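Packing Tape & Dispensers > Carton Sealing

Lalthorpe 355 Carton Sealing Tape, Brown

14 comments | Share

Lalthorpe 355 is a general-purpose brown tape for closing corrugated cartons by hand or with a desk dispenser. It is made for Rastavon and replaces the older 350, which we no longer stock. The glue is stronger than on the old tape and holds better on recycled board, where cheaper rolls tend to lift at the ends after a few days in storage.

The film is translucent, so a light-colored label or pencil mark can still be made out through a single layer. It tears cleanly on a serrated blade and can be cut with scissors, but it is not meant to be torn by hand. If you need a hand-tear tape, see the Kumitz paper range.

Apply it to clean, dry board at room temperature. Rolls kept in an unheated store should be brought inside the night before use. Press the tape down along its whole length, including the part that goes over the edge and onto the front and back of the carton - most failed seals start there. For heavier goods, run a second strip across each end. 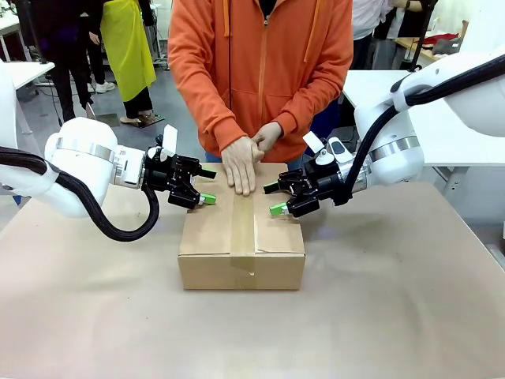 Single center strip over the top seam and down the front.

Sold by the roll or by the case. The 758 dispenser fits this tape and all other Lalthorpe rolls on the standard core. It does not fit Mladenović machine rolls. Orders of 3,000 rolls or more ship by pallet and are quoted separately. Please write to Todor Vukčević in trade sales with the delivery address and say whether you have a loading dock.

The white version is out of stock until April. Back orders are accepted and charged when they ship.

Unopened rolls can be returned within the usual period. Open cases are not taken back unless there is a fault - send the batch label from inside the core to Ankica Kadrić in returns.

Tags: brown tape, carton sealing, shipping supplies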